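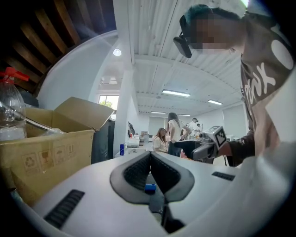

Figure 3. Pads of the left Ilto gripper. A small blue plastic piece lies at the bottom of the notch.

4. Building the grippers in a shared workshop

4.1 Fingers and pads

The first Ilto gripper was made at home, on a kitchen table, and it had flat pads. Flat pads are easy to cut and easy to glue, and they work well with boxes and books. They work badly with anything small and round. A bottle cap would turn between them and jump out, often under the furniture. When we moved the work to the shared workshop at Rilberg, the pads were the first part that we changed.

The present pads have two sloping faces that meet in a notch (Figure 3). The faces are ribbed. We cast them in a mold that we print ourselves, and the ribs are drawn directly in the mold, so no cutting is needed afterward. A small part can now be held in two ways: between the upper edges of the faces, or deep in the notch. The second way is stronger, but the user must bring the hand lower, and in the beginning most people do not do this. We decided not to correct them. If a person prefers to hold a part high, we want this preference to be in the recorded data also.

One difficulty remained for a long time. The mold was printed with a normal layer height, and the layers left fine lines across the ribs. With these lines the pads collected dust and lost their hold after one afternoon. Sanding the mold did not help much, and it made the ribs round. In the end we printed the mold standing up on its short side. The printing takes longer this way and sometimes fails near the top, but the lines then follow the ribs and do no harm.

The housing around the fingers is printed in light gray, with a smooth matte surface, and has a vent grille on each side. We first printed a version without any openings, because it looked better and was easier to wipe. It was too warm for the small board inside after a long session. The slots were added in the drawing the same evening and were never properly designed. They are still in the drawing with the name "temporary vents".

4.2 Marker cubes and carrying

The position of each gripper is found from a cube with printed square markers on its faces. We tried single flat plates before. A plate is lost as soon as the wrist turns, and people turn the wrist much more than we expected, mainly when they work over a table edge. With a cube there is nearly always one face toward the head camera.

The cube must be stiff and must not move relative to the fingers. Our first cubes were fixed with a single screw, and they turned a little each time the gripper was put down on its side. The error was too small to see by eye but was clear in the recordings. Now there is a short pin next to the screw. The pin is a piece of filament, pushed into a hole and cut flush. It costs nothing and can be replaced without tools.

We print the markers on ordinary matte paper and glue them. Glossy paper gave reflections under the ceiling lights of the workshop, and the marker was then not detected even when it was straight in front of the camera. The glue should be spread very thin. If it is thick, the paper becomes wavy when it dries, and the corners of the square are found at the wrong place.
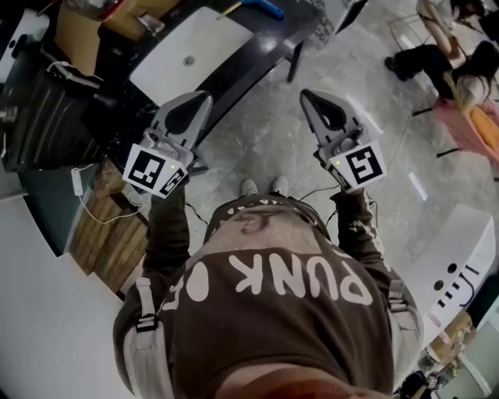 Figure 4. The starting pose, seen from the head camera, with the two grippers held forward over the floor.

Every recording starts from the pose in Figure 4. The wearer stands still, holds both grippers forward over a free part of the floor, and waits until the two cubes are found. A small green light on each gripper shows that the unit has power. It does not show that the recording is running, and we admit that this is a weak point of the design, as new users nearly always read it in this way. A second light was planned in December but there was no free pin on the board.

The computer and the battery are carried in a bag on the back. In the home version they were on the table and the cables went from the table to the hands, so the person could make only one step in each direction. With the bag the person can walk from the counter to the shelf and kneel down if needed. The thin black cables still have to go from the grippers to the body. We tried to lead them inside the sleeve, which was comfortable for the wearer but took too much time to put on. At present they hang free. A cable that is too short pulls on the wrist when the arm is stretched, and one that is too long catches on drawer handles. We found the right length by asking the tallest member of the workshop to touch the floor.

The weight of the gripper was discussed more than any other question. Szabolcs Dudás, who drew the jaw, removed 40 grams from it in one revision by opening the tip and by making the inner walls thinner. The opening can be seen as the dark cutout in each jaw. The thinner walls broke at the hinge in the first week, and he put back part of the material there. The opening stayed. After this change users could work for 15 minutes before they asked for a pause, and with the earlier jaw they usually asked sooner.

Parts were bought where possible from Benedetti, a small shop near the workshop that sells bearings and springs by the piece. We mention this because the spring decides very much how the trigger feels. A spring from another source with the same nominal size was clearly harder, and users then closed the fingers with more force than the task needed. Anyone who repeats our build should test a few springs before closing the housing. The housing can be opened again, but the screw holes do not like it.

The workshop log for 9/25/22 contains the first session in which the left and right units were both of the new type. Until that day the right hand always used the newer unit and the left hand the older one, and the recordings from this period should not be mixed with the later ones. The older unit closes more slowly. It is a small difference, but people adapt to it quickly and begin to prefer the right hand for everything.

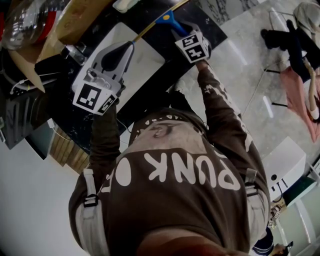 4.3 LONG TOOLS AND THE COUNTER TASKS

The Pristness tasks are our set of household tasks done at a counter. Most of them use objects that fit inside one gripper. The tasks with long tools are different, and they showed problems that we had not seen with caps and boxes.

With a tool that has a thick handle and a thin shaft, the handle is taken first. The blue handle in the view before this section is held by the right gripper, and the yellow shaft lies diagonally across the counter toward the other gripper, with the rounded black tip of the left one near the end of the shaft. Both cubes face up toward the camera in this position. It is a good moment for the tracking but a difficult one for the user, as the weight of the tool is on one side of the pads and the handle wants to rotate in the notch.

We tried three answers to this rotation. A softer pad material held the handle better and was torn at the edge after a few sessions. A deeper notch was good for handles, but thin sheets could no longer be picked up. The answer that we kept is in the instruction to the user: take the handle near the balance point, and support the shaft with the second gripper before lifting. This is not a technical solution, and we would prefer to have one. A wrist joint with some friction is drawn but not yet built.

The counter itself also matters. A dark surface with light veins gave no trouble for the marker detection, although we feared that it would. The white sink was worse. A white cube over a white sink has little contrast at its border, and the detector sometimes found only part of the marker. We added a wider white margin around each printed square, and after that the detector used the black edge of the square alone. Nine sheets of markers were printed again for this reason, and the old ones should be thrown away if they are still found in the drawer.

The camera is worn on the head and looks down, so the arms are in the picture nearly all the time. When both arms reach far forward, the wearer leans, and the camera comes closer to the counter than in the starting pose. The scale of the markers changes strongly during this movement. We did not limit the leaning. We only ask the wearer to keep the chin low, so that the hands do not leave the lower border of the picture when the tool is brought back toward the body.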